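Intro to Packaging and Shape, handout 3
Roya Rezaei, 2018-08-24

OK, so last week we got stuck on why anybody would pay extra for a box that isn't a box. I went home and dug out my old Trodton notes, and I think we were asking it backwards. Start with the shelf. A shelf is a flat area you rent, and every gap between two packages is rent you pay for air!

Squares fill a flat area with no gaps. So do triangles, and so do hexagons. Circles don't, and yet look at how many cans there are in any store (my favorite thing to argue about, as you know by now). A round can is strong all the way around and cheap to seal, and the people at Vustitz decided long ago they could live with the gaps.

For the reading, do chapter 4 of the Heydari packet, up to page 58. Skip the bit on pallets - we'll do that in January with the other section. Problem 17 has a typo: the carton holds 400 grams, and the packet leaves off a zero.
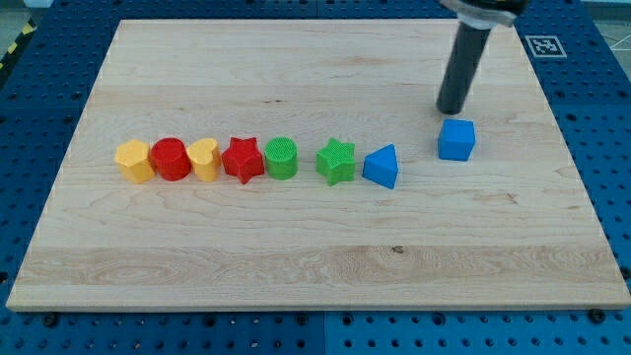
Back to hexagons for a second. Try problem 9 with a hexagonal tub before you try it with a round one, and bring both drawings to class. Rough pencil is fine, I only want to see where your gaps end up.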